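**Board inspection at the Hemmin bench**

Incoming control boards for the Gavmont order are now checked by hand before they go to assembly. The first batch is 500 pieces, packed in trays. Each board is held by its edges and looked over on both sides. Check the screw terminals for seating and the small components for tilt or missing solder.

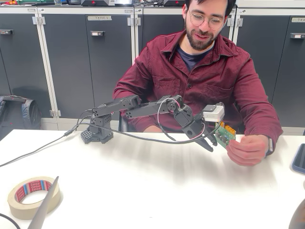 *Checking a green board with two orange terminal blocks at the white table.*

Boards with a loose terminal get a strip of masking tape on the tray slot and go back to Numelport on Saturday. Minor solder faults are reworked on site – allow around 5 minutes per board. Do not tighten terminal screws during inspection; torque is set at final wiring. Questions about reject criteria go to Urmas Ramanauskas.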